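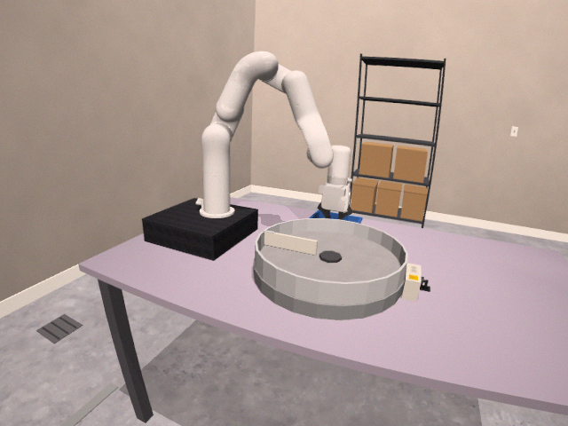 Sim view, white arm at the table with the round gray basin.

Tradik used-car listings, README

Scraped dealer ads for compact sedans and hatchbacks, Irnidton and Clovport lots only. 3,504 rows, one per ad. Two files: listings.csv and trims.csv. Join on trim_id. Prices in dollars, mileage in miles, odometer typos NOT fixed yet.

Known problems: hybrids sometimes tagged as gas. Roughly 20 ads have no model year, left blank. Duplicates across the two towns, drop by VIN hash.

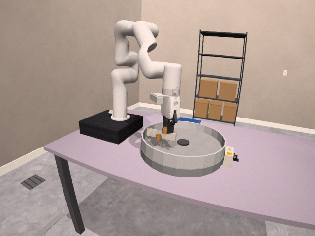
Trim names are a mess, every dealer spells them diferently. Use the trim_clean column. Render above: gripper fingers down in the round tray. Hattori lot ads come in January, seperate file.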